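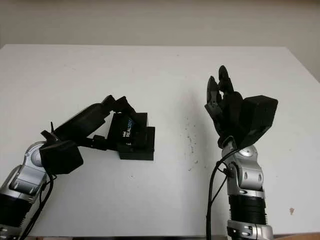 Kendico White Work Table

Plollcombe > Tables and Benches > Work Tables > Kendico White

Search our tables... Go

We have been selling the Kendico for long enough now that we sometimes forget to say the obvious thing about it, so let's start there. It is a plain white table with a straight edge and a good deal of room on top, and most of the people who buy one from us come back later for a second. We like it very much ourselves (the packing room runs on them, and so does the lunch corner), and if you have been making do with a desk that was too small or a folding table that wobbles every time you lean on it, we think you'll be glad of the change.

Price: $839, including the top, legs, hardware and adjustable feet
Item number: Kendico 1000
Color: white
Assembly: needed, two people

The top

The white is a simple, clean white, and we chose it because it makes small things easy to find. Screws, pins, pencil stubs and the little clear washers that vanish on a brown bench all show up nicely. It also looks comfortable against an off-white wall, which is what a great many workrooms and spare bedrooms have, and you won't need to repaint anything to make it fit in. If your walls are a very cool gray or a strong color, ask us for a sample chip first and hold it up in the evening as well as in the morning - whites can change quite a bit with the light.

The back edge runs straight from one side to the other, so the table can go right up to a wall. If your room has a deep baseboard you'll have a small gap there, and some customers tuck a strip of foam into it to stop pens from rolling off the back. Agnes Urquhart, who looks after our showroom, prefers to leave a hand's width behind hers and run her lamp cord down through it. Either way works well.

The legs and frame

Each table stands on 4 legs, and each leg ends in a foot that screws up or down. Please do take the time to adjust them once the table is where you want it, even if your floor looks flat. Old floors especially can fool you! Set a level on the top near the middle, turn the feet until you're happy, and then check again after a week or so of use, when everything has had a chance to settle.

The bolts are the same size throughout, so there is one wrench to keep track of, and it comes in the box. We ask that you leave all of them a little loose until the whole frame is standing. Tightening one corner fully before the others are in is the most common reason people call us, and we are always happy to talk it through, but you'll save yourself the trouble by going slowly.

Looking after it

Day to day, a soft damp cloth and a drop of dish soap are all it wants, followed by a dry cloth. For tape residue, warm the spot with your hand and roll the glue off with a fingertip before you reach for anything stronger. Please don't use scouring powder or steel wool. They leave a dull patch, and a dull patch on white is hard to stop looking at once you've noticed it.

Put a cutting mat down for knife work, and a trivet under anything straight off a stove or out of a heat press. If you clamp things to the edge, a scrap of cardboard under the jaw will keep the edge tidy.

Pairs well with

Drotari Under-Shelf - hangs below the top and holds paper, trays or a folded apron. It fits every Kendico table, with no drilling.

Ekinci Task Lamp - clamps to the back edge, with an arm long enough to reach the middle of the work. The cord is generous.

Leg casters, set of 4 - two of them lock. With the casters on, the table stands a little taller, so measure your chair first.

Delivery and returns

Kendico tables are made in batches, and we usually have a few ready to go. When we don't, the wait is 26 working days, and we'll tell you so before taking any payment. The table comes in two flat boxes, one of them long and awkward on stairs, so it's worth having a friend around when the truck arrives. Open both boxes within the first few days if you can, and look over the corners of the top. If anything has been knocked in transit, send us a note and a snapshot and we'll put it right.

You may return a table that hasn't been assembled, in its own boxes. Once it has been put together we can't take it back as new, though we'll often buy it for the showroom at a fair price if it has been well kept.

Not sure about the size?

Duyên Mạch answers our measuring questions and is very patient with rough sketches. Send her the width of your wall, the swing of any door nearby, and what you plan to do at the table, and she'll write back with her thoughts. A strip of masking tape on the floor is a fine way to try it out at home, too. Leave it down for a couple of days and walk around it with a laundry basket or an armful of groceries, and you'll soon know if the table belongs there or a little farther along.

Contact us | Copyright Plollcombe | Back to top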